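Speaker notes: Moving the nightly jobs off the old warehouse
Afternoon track, small room, slot is at 2:15. Slides are the short version, so talk from these.

Slide 1, title
Say hello, thank them for picking this room over the keynote replay next door, and give people a minute to find chairs. Mention that I work on the data platform at Nastico, that we sell household and cleaning goods to small shops, and that I have been on the reporting side of the house for longer than the reporting side has had a proper name. If the clicker isn't working, just use the space bar and don't make a thing of it.

Slide 2, where we started
For years every order, return and stock movement went into one big database we called Trurnel. I have a soft spot for Trurnel, and I want to say so out loud, because there is always somebody in the audience who is still running something just like it and feels a bit embarrassed. They shouldn't! It fed 300 reports, and most mornings they were ready before people had taken their coats off. The trouble was the other mornings. When one load ran long, everything behind it ran long too, and the buyers would come in to find yesterday's numbers with today's date on top.

(Pause for the laugh. If it doesn't come, carry on.)

Slide 3, what a bad morning looked like
Tell the December story here. A supplier file arrived with an extra column in the middle, the load took it without complaint, and every price slid one place to the right. We had case quantities sitting in the price field. The report still ran and the totals still looked like totals. It took us until lunchtime to notice, and only then because a buyer called to ask why window spray had become so cheap. Go slowly on this one, people like it, and it sets up the whole section on checks.

Slide 4, what we moved to
Now the picture of the new setup. Raw files land in cloud storage exactly as they were sent, and we keep them. Datus is the scheduler, and it starts each job when the file it needs has arrived, instead of at a fixed hour. The cleaning and joining happens in a Spark cluster, and the finished tables go to Uchida, our reporting layer, where the buyers and the store team look at them. Remind everyone that these are the names we use inside the company, and that they can put their own tools in each box and the talk will still make sense.

Don't get pulled into a long discussion of file formats at this point. Somebody will ask. Tell them we use Parquet, we are happy with it, and I'll gladly talk about it by the coffee.
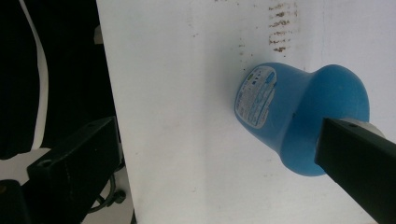 What happens when a supplier changes a file without telling you?
The file is held in the landing area, the last good table stays in place, and the report shows a line at the top saying which day its numbers come from.

Say that answer just as plainly as it's written, then let it sit for a second before moving on. It was the most argued-over decision in the project. Part of the team wanted to load whatever rows looked fine and skip the rest, and I understand the appeal, but half a day of sales that looks like a whole day of sales is a very hard thing to explain to a buyer who has already placed an order from it.

Slide 5, the checks
We ended up with 17 checks on the main sales feed, and they are very ordinary. Are the columns the ones we expect, in the order we expect? Is the row count in the usual range for that day of the week? Is every product code one we know? Does the total match the total in the supplier's own control file, if they send one? Each check belongs to a team, and the alert goes to that team, with a link to the file. Our first version sent every alert to everybody, and within a couple of weeks people had set up mail rules to hide them, me included.

Slide 6, how we moved the jobs
Six jobs at a time, old and new side by side, comparing the output every morning until the owner of the report was happy to let go of the old one. It was slower than the plan we had first drawn up, and I would do it the same way again. Some of the differences were bugs in the new code. Quite a few were bugs in the old code that people had grown used to, and those took the most talking, since a correct number that doesn't match last year's slide is not always welcome. Give the returns example if there's time: the old job counted an exchange as both a return and a new sale, and the merchandising team had been quietly correcting for it in a spreadsheet.

Slide 7, still open
Late store data is still a headache. A few shops upload their tills the next afternoon, and we re-run the day when it comes in, so yesterday's figures can shift a little after people have read them. We put a small note on those tables in Uchida. If anyone in the room has a nicer way, please ask them to come and find me.

Questions
There should be 15 minutes left. Repeat each question into the microphone for the recording. If the room is quiet, offer the one about cost: storage went up because we keep the raw files, and compute went down once the jobs stopped waiting on each other. Thank the room crew, and take the adapter home this time.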